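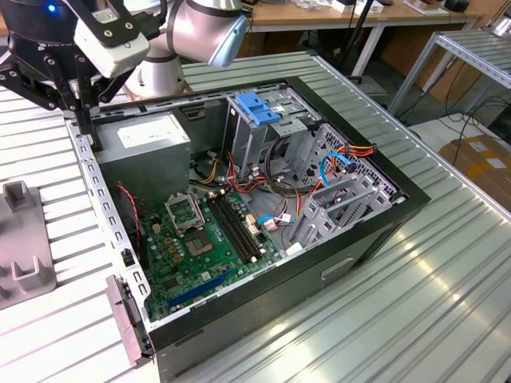

Ratholm, 2025-05-27

Gebrauchte Bürorechner für Schulen und Vereine: Werkstatt Ratholm erweitert die Aufbereitung

Gemeinnützige Einrichtung nimmt ab sofort auch Einzelgeräte an – Ersatzteillager umfasst inzwischen 2773 erfasste Komponenten

Die gemeinnützige Werkstatt Ratholm weitet ihr Angebot zur Aufbereitung gebrauchter Desktop-Rechner aus. Neben Unternehmen und Behörden können künftig auch Privathaushalte ausgediente Tower-Gehäuse abgeben, unabhängig davon, ob die Geräte noch vollständig bestückt sind. Grundlage der Erweiterung ist ein Kooperationsvertrag mit dem Bürodienstleister Gyamfi, der die Abholung im gesamten Einzugsgebiet übernimmt.

Seit Aufnahme des Probebetriebs im Februar wurden in der Werkstatt 751 Rechner geöffnet, begutachtet und einer weiteren Verwendung zugeführt. Ein Teil davon ging nach der Instandsetzung an elf Schulen der Region. Geräte, bei denen sich eine Reparatur nicht mehr lohnte, wurden zerlegt und dienen nun als Quelle für Ersatzteile.

Die Arbeit am einzelnen Rechner folgt einem festgelegten Ablauf. Zunächst wird das Gehäuse auf die Seite gelegt und das Seitenblech abgenommen. Danach werden Netzteil, Hauptplatine, Speichersteckplätze und Laufwerksschächte auf sichtbare Schäden geprüft. Fehlt der Prozessor, so wird der Sockel gesondert kontrolliert und der Befund im Begleitblatt vermerkt. Auch lose Blenden und beschädigte Frontteile werden erfasst, da sie bei älteren Baureihen kaum noch nachzubestellen sind.

Besondere Sorgfalt gilt der Verkabelung. In vielen älteren Towern kreuzen die Stromleitungen des Netzteils den gesamten Innenraum, bevor sie die Laufwerke erreichen, und verdecken dabei Anschlüsse auf der Platine.
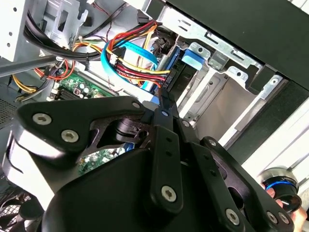

Datenkabel werden deshalb stets am Stecker und niemals an der Leitung gelöst. Festplatten verbleiben bis zur Freigabe durch die Datenschutzstelle im Schacht oder werden, sofern der abgebende Betrieb dies wünscht, vor Ort ausgebaut und getrennt verwahrt. Die Löschung der Datenträger erfolgt in einem abgeschlossenen Bereich und wird mit einem Protokoll bestätigt, das der Abgebende auf Anfrage erhält.

Für die Verwaltung der ausgebauten Teile nutzt die Einrichtung das Lagerverzeichnis Savano. Darin sind derzeit 2773 Komponenten hinterlegt, vom Lüfter über Steckkarten und Laufwerkshalterungen bis zum einzelnen Slotblech. Schulen und gemeinnützige Vereine können den Bestand einsehen und benötigte Teile gegen eine Schutzgebühr anfordern. Bis zum Jahresende soll das Verzeichnis auf über 3000 Einträge anwachsen.

Die Werkstatt weist darauf hin, dass nicht jedes Gerät angenommen werden kann. Ausgeschlossen sind Rechner mit Brand- oder Wasserschäden sowie Gehäuse, deren Netzteil geöffnet wurde. Monitore, Drucker und tragbare Geräte werden vorerst weiterhin nicht entgegengenommen. Zubehör wie Netzkabel, Tastaturen und Einbaurahmen kann beigelegt werden und sollte nach Möglichkeit in einem eigenen Karton verpackt sein.

Begleitend zur Erweiterung bietet Ratholm gemeinsam mit dem Bildungsträger Brellari Grundkurse zum Aufbau und zur Wartung von Desktop-Rechnern an. Die Teilnehmenden lernen, Bauteile zu erkennen, Steckverbindungen fachgerecht zu lösen und die Leitungen beim Zusammenbau so zu verlegen, dass der Luftstrom im Gehäuse nicht behindert wird. Vorkenntnisse sind nicht erforderlich – das benötigte Werkzeug wird gestellt. Für Lehrkräfte, die an ihrer Schule eigene Rechnerräume betreuen, ist ein vertiefender Kurs vorgesehen.

Die Abgabe von Einzelgeräten ist während der regulären Öffnungszeiten ohne Anmeldung möglich. Für größere Bestände wird um eine vorherige Aufstellung mit Angaben zu Bauform, Alter und Zustand der Geräte gebeten.

Über die Werkstatt Ratholm
Die Werkstatt Ratholm ist eine gemeinnützige Einrichtung zur Wiederverwendung von Bürotechnik. Sie bereitet Desktop-Rechner auf, führt ein öffentliches Ersatzteillager und bildet in den Grundlagen der Gerätewartung aus.

Pressekontakt
Werkstatt Ratholm, Öffentlichkeitsarbeit
Abdruck honorarfrei, Belegexemplar erbeten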